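Cajones para tornillería: clasificar por métrica 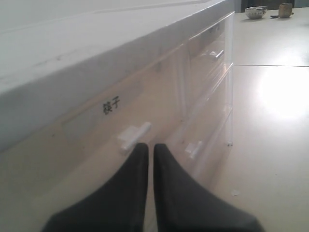

La tornillería se clasifica primero por diámetro y después por longitud. Tengo 733 piezas registradas en una hoja de cálculo, con el código de cajón en la primera columna. El acrílico transparente permite revisar el contenido sin abrir, y un tirador blanco admite rotulador fino. Las arandelas van aparte. En septiembre separé las M3 de 14 mm y las de 25 mm; faltan las autorroscantes.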